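Waruvholm two-arm teaching kit: a long-term review
Posted Wed 6 May
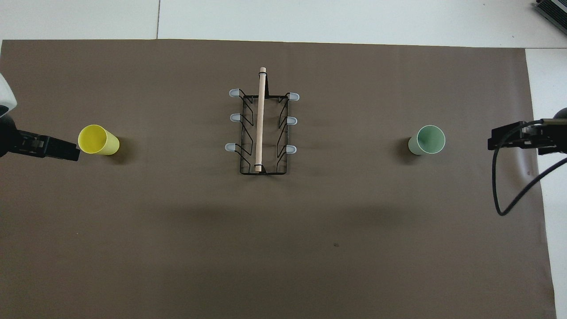

I bought the Waruvholm kit because I was tired of reading that anyone could teach a robot a household job in an afternoon. The sales page says "show it once or twice and let it learn". I have now had the thing since last July, and I'd like to know who wrote that sentence.

What you get is a pair of arms with parallel-jaw grippers, a pair of hand-held controllers to drive them with, a power supply and the recording software. You do the job yourself through the arms, the software saves each go, and when you have enough of them you train a model and see if it can manage on its own. I paid extra for the longer cables. They still end up looping across the table, so plan your layout round them.

My test job was cups and a dish rack. Two plastic cups lying on their sides, one yellow and one green, a black wire rack between them, one arm for each cup. Pick up, turn over, put on the rack. A small child could do it and would be bored by the third go.

Setting up

The manual is thin and the translation is rough in places. Bolting down the arms was fine. Calibration was not. It asks you to move each joint to its end stop in order, and if you pause too long it drops you back to the start without a word. I did this more often than I care to remember. The Dornness kit, which I had on loan before this one, does the same step with a single button and saves the result. Waruvholm makes you repeat it after every power cut.

I would also budget for covering your table. Mine is white and shiny and the glare played havoc with the recordings, so I work on brown paper now. There's no mention of this in the manual at all, though one of the help pages tells you to "avoid difficult surfaces".

Driving the arms

This is the best part of the kit and I'll give it its due. The controllers are light, the delay is small, and after a week I could bring both grippers in to the cups without thinking too hard about it. Gripping is another matter. There is no feel through the controllers whatsoever, so you judge everything by eye, and a thin plastic cup will slide off sideways or squash before you notice. Turning a cup the right way up through a gripper is horrible. My wrists ached.

You can also switch the motors off and move the arms by hand, which the box makes a great fuss of. With one arm it works well enough. With two you are stood there like someone trying to fold a deckchair, and your own hands get into the recording. I gave up on it.

Does it learn?

Up to a point. I recorded 283 goes and threw a fair few away. The first trained model went for the rack instead of the cups and sat there pushing at it. The second was better and put both cups away more often than it failed, so long as I laid them out exactly as I had in training. Move one towards the edge of the paper and it would close its gripper on air, then carry the air carefully over to the rack.

I wrote to support. The answer was that I should aim for 800. That's a very different thing from "once or twice", and at my pace it is a lot of evenings spent picking up cups by remote control when I have perfectly good hands.

The software

Plain and mostly reliable. It crashed on me twice, both times while saving, and both times I lost the session. Playback is good. Trimming the start and end of a recording is fiddly, and there's no undo. If you already use Jõgi for labelling, the export works, but the left and right arms came out swapped on mine until an update in the spring.

Should you buy it?

If you enjoy this sort of tinkering and want two arms without paying workshop prices, yes, with your eyes open. The hardware is sturdier than I expected and nothing has broken. If you think you're buying something that will do the washing-up, keep your money.

Good: solid arms, quick response, decent playback
Bad: calibration, no feel in the controllers, wild claims on the sales page
Score: 3 out of 5

I've got the Verkesmont soft fingertips on order and will add a note when I've tried them on the cups.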